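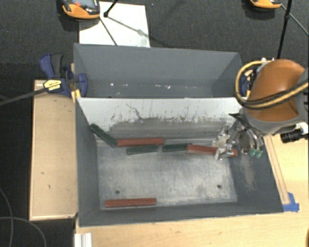
Bin and Block Inspection, Bin 82

Site: Seltbridge
Form: Florkolton Open Bin Checklist, sheet 2
Date of check: 24 February 2019
Type: large metal bin, sloping divider, rear and front compartments
Contents: long blocks, green and red mix

Mark each line OK, WATCH, FIX or N/A. Write a comment for anything other than OK. A comment on an OK line is welcome if it will help the next person. Left and right are as seen from the front wall, where you stand to load. Do the checks in order, the bin first and the blocks after, and leave the blocks where they are until section D.

Section A. Outside and rim

A1. Bin sits flat and does not rock when pressed at each corner.
OK

A2. Rim free of burrs. Run a gloved hand along all sides.
OK
Comment: Front rim was filed in November and is still smooth. Left corner is a little rough but does not catch the glove.

A3. Corners square, no open seams.
OK

A4. Bin number readable on the outside label.
WATCH
Comment: Label is lifting at one end. Replace when the next roll comes from Effiong. The number can still be read.

A5. Nothing stored against the outside of the bin.
OK

Section B. Divider and rear compartment

B1. Divider fixed at both ends. Push on the slope with a flat hand. It should not move.
OK
Comment: No movement. No rattle when tapped.

B2. Top edge of divider straight and free of nicks.
OK
Comment: Straight all the way along. The whitish strip under the edge is clean compared with the rest of the slope.

B3. Surface of slope.
WATCH
Comment: Wide band of gray scuffing across most of the slope, with a ragged upper boundary. Dark scratches and speckled marks in it. This is surface wear as far as I can tell and I am not asking for a repair. Please compare the height of the band at the next check. If it gets up to the top edge, change this line to FIX.

B4. Scratches deep enough to catch a fingernail.
WATCH
Comment: One to keep an eye on. It is a thin, crooked dark scratch left of center that runs up from the scuffed band. My nail drags on it slightly near the lower end and passes over the rest. Not sharp. Do not sand it. The last bin we rubbed down with 400 grit picked up dirt faster afterward, and we ended up replacing the divider.

B5. Rear compartment clear of blocks.
OK
Comment: No blocks in it. It should stay that way, see note 2 at the end.

B6. Rear compartment clean.
FIX
Comment: Small light flecks along the bottom, with a bright white one toward the left and another white one toward the right. I don't know what they are. They could be chips off the divider or just packing bits. Vacuum with the narrow nozzle and look at what comes up before emptying the vacuum. If it is paint or coating, write that on line B3 and keep a piece in an envelope.

B7. Rear walls free of damage.
OK
Comment: Dark gray and smooth. Nothing to report.

Section C. Floor and front compartment

C1. Floor flat, no dents or raised spots.
OK
Comment: A block slid across by hand did not catch on anything.

C2. Floor wear.
OK
Comment: Cloudy patches and fine scrape marks in the silvery gray. Normal for a bin this age. I would not write it up again unless it gets grooves.

C3. Floor holes clear and free of sharp edges. Check the one near the lower left and the one near the lower right.
OK
Comment: Both small and round. Edges felt with a cotton swab, no threads pulled. Don't use a bare finger for this.

C4. Floor holes not blocked from below.
WATCH
Comment: Could not get a light under the bin today. Left hole looks dark all the way through, and so does the right, but that doesn't tell you much. Whoever has bin 82 next, please check from underneath when it is lifted for cleaning.

C5. Joint where slope meets floor. Look for gaps, grit and trapped splinters.
WATCH
Comment: Partly done. The blocks lie along the foot of the slope for most of its length, so I finished this line after section D. No gap that I could fit the 5 mm gauge into. Some grit. Brushed out toward the front wall.

C6. Left and front walls.
OK

C7. Right wall.
WATCH
Comment: Pale, dusty scuff on the dark metal. Rubbed one corner of it with a dry cloth and part of it came off, so at least some of it is dust. Wipe the rest with a damp cloth and look again. If a mark is left, trace around it with the grease pencil and date it.

Section D. Blocks

Check the blocks as they lie first. Then lift them one at a time, look at all faces and both ends, and set them on the mat in the order you took them out. Start at the left.

D1. Correct type for this bin (long blocks only).
OK
Comment: All long. One of the greens near the middle of the row looked shorter than the others from where I stood. Laid it against another green on the mat and the two matched, so it was only the angle.

D2. Correct colors and number for this bin. Card calls for three dark green and three reddish-brown.
OK
Comment: Matches the card. The card says "red" and the Jirach order sheet says "brown" for the same block. Could someone settle on one word? New people keep looking for a color we don't have.

D3. No block standing on end or leaning over the top of the divider.
OK
Comment: The green at the far left is lying diagonally with its upper end on the left side of the slope. That is allowed. It is well below the top edge.

D4. No block jammed under or behind another.
OK
Comment: Most are in a broken line at the base of the slope, end to end or close to it. The far left green nearly touches the long red next to it. All lifted free without pulling.

D5. No block lying over a floor hole.
OK
Comment: The separate red near the front wall is the closest. It lies below the left hole and does not cover it.

D6. Corners and edges of blocks. Reject if a piece is missing or a corner is sharp.
OK
Comment: Light rounding on the corners of two reds. Within what we accept. No rejects.

D7. Faces of blocks. Look for color rubbing off.
WATCH
Comment: Wiped each one with a white cloth. Greens left nothing. One red left a faint trace on the cloth, from an end face only. I put it back in service. Wipe it again at the next check and pull it if the trace is any stronger.

D8. Blocks clean and dry before going back.
OK
Comment: Dry cloth only. No cleaner used.

Section E. Clearance and handling

E1. Nobody reaching in while blocks are being moved.
OK

E2. Gloves available at the bin, both sizes.
FIX
Comment: Large only. Mediums are out at Seltbridge altogether, not just at this bin. Added to the supply list.

E3. Light good enough to see the foot of the slope.
OK
Comment: Fine from the front. From the left end you need a hand lamp to see the joint properly.

E4. Bin emptied before it is lifted.
N/A
Comment: Not lifted today.

E5. Two people for any lift.
N/A

Follow-up

Vacuum rear compartment and identify the light flecks (B6). Before next use.
Order medium gloves (E2). On this week's list.
Replace outside label (A4). When stock arrives.
Check floor holes from underneath (C4). Next lift.
Damp wipe on right wall, then recheck (C7). Can be done with B6.
Repeat cloth test on the one red block (D7). Next check.
Compare height of scuffed band on slope (B3). Next check.

Result for this bin: PASS with follow-up. Bin can stay in use once B6 is done.

Notes for whoever does this sheet next

1. Lines B3 and C2 are both about wear and people mix them up. B3 is the slope only. C2 is the floor only. If you find wear on a wall, it goes on C6 or C7.

2. The rear compartment is not spare storage. At Seltbridge we have found tape, a glove and a broken hand lamp in the rear of other bins. If you find anything there, take it out and write down what it was on line B5.

3. A row of blocks at the foot of the slope is normal and is not a fault. Do not straighten them before you fill in D3 to D5. Those lines ask how the blocks were lying when you got there.

4. On D6, "sharp" means it marks the test card with light pressure. The old sheet didn't say, and we had blocks thrown out that were fine.

5. There is no line on this form for the condition of the mat. It has a curled corner at the moment and I have turned it to the wall side. I have asked Florkolton to add a line when the form is next printed. Until then, write it here.

Keep the finished sheet in the folder for bin 82, newest on top. The envelope from B6, if there is one, gets stapled to the back.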